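Drusireo to Publish Laundry Results, Including the Socks

CLOLTBRIDGE, May 14, 2022. Drusireo, a maker of two-armed household robots, said today it will open the records of its laundry program to anyone who cares to read them. The program, called Pidness, set out to answer a question the company hears at every trade show: can it do my washing yet?

The short answer is "sort of." The long answer covers 1283 attempts to move clothes from a basket into an ordinary front loader.

"People have seen robots do backflips, so they assume a pillowcase is easy," said Irén Oláh, who heads the Pidness program. "A backflip is the same shape every time. A pillowcase is a new animal whenever you pick it up."

Each attempt begins with a basket on the floor and a machine with its door open. The robot has to find an edge of cloth, pinch it, lift it clear and get all of it past the rubber seal. Sleeves are a sore point. So are drawstrings, fitted sheets and anything that has been sat on by a cat.
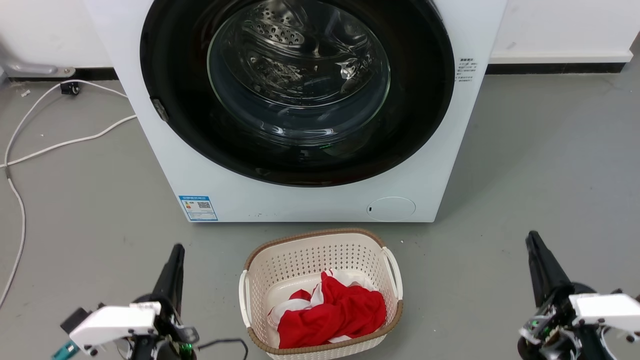 A Pidness work area, with the laundry basket between the robot's two arms.

Drusireo keeps score strictly. A load counts as done only if every item ends up in the drum and a person could close the door without poking anything back inside. A sock left on the floor is a failure, a standard the company admits many of its own employees do not meet at home.

Speed is another matter. A basket that takes Detlef Reuter, the company's test manager, less time than the kettle takes to boil can keep the robot busy for 6 minutes. Reuter has been asked to stop racing it.

"I win, but it's bad for morale," Reuter said. "I'd also point out that it has never once left a pen in a pocket. It doesn't own a pen, but still."

The drum opening is where most of the engineering hours have gone. Cloth that looked well gripped at the basket tends to snag on the seal, and two grippers working close together inside a round hole get in each other's way, much like two people trying to be helpful in a small kitchen.
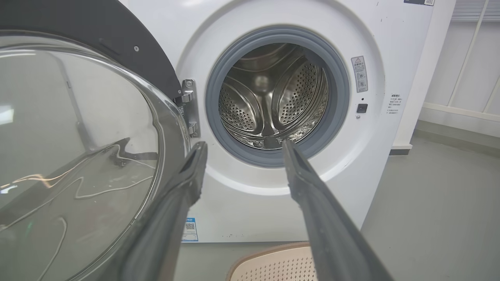

Gripper fingers at the open drum, seen from the robot's wrist.

Sorting colors, measuring detergent and choosing a cycle are outside the program for now. Folding has been discussed and the discussion was short.

The records will be available free of charge in July through Luangrath, the company's online library, and will include failed attempts along with successful ones. Drusireo says the failures are more useful to other developers and considerably more fun to watch.

The company has not announced a price or a sale date for a robot that does laundry. Customers who need clean shirts before then are advised to carry on as usual.

About Drusireo

Drusireo builds and tests two-armed robots for chores in homes and small shops. Press questions may be sent to Irén Oláh at the Cloltbridge office.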